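Home | News | Classes | Newsletter Archive | Contact

March
By Obinna Okafor

Getting Your Kitchen Through the Tail End of Winter

Well, we made it to March, and if your pantry looks anything like mine did last weekend you have three open bags of rice and a can of pumpkin you bought with the best intentions back in the fall. I always think of this as the in-between month for cooking. The squash is getting tired, the first asparagus at the Lucero Street market is still priced like jewelry, and everybody in my house has had quite enough soup, thank you very much.

So I spent a long and very happy Saturday afternoon cleaning out the cupboards, and I'd like to talk you into doing the same. Pull everything out, all of it, even the shelf you need the step stool for. I found 2 jars of molasses, both open, and a bag of red lentils so old that the store on the label has closed. The lentils cooked up fine, by the way. They took nearly twice as long as they should have, but with an onion, a good spoonful of cumin and the end of a lemon they made a supper I'd happily eat again.

My mother kept a list taped inside the pantry door, with a pencil on a string, and whenever she used the last of something she wrote it down right then and there. I've tried keeping mine on my phone and I never look at it. This year I've gone back to the pencil and the string, and I haven't come home with an extra jar of mustard since - which, if you'd seen my mustard situation, you would know is real progress.
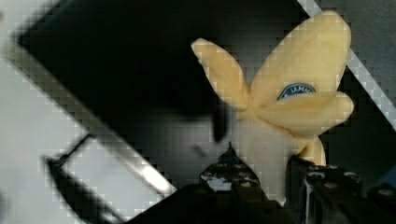 Once the shelves are clear, give some thought to what you really cook in the spring. I move the barley and the split peas up high and bring down the couscous, the white beans and the good olive oil. The baking things stay where I can reach them all year, as my grandchildren would never forgive me otherwise. Spices get the sniff test. If you open the jar and have to think hard about what it is, it's time to let it go, and I say that as someone who held on to a tin of marjoram through two moves.

Several of you wrote in after last month's letter to ask about the brown bread, and yes, it works with molasses from the back of the cupboard! Use a little less than you think, and bake it on the middle rack. I'll bring two loaves to the Rulton Hall potluck so you can try it before you commit (one with raisins, one without, to keep the peace).

If you turn up something odd in your own cupboards, please write and tell me what you made with it. The cumin lentils are going on again tonight, and this time I remembered to soak them.

We use cookies to remember your settings. By continuing to read, you accept our cookie policy.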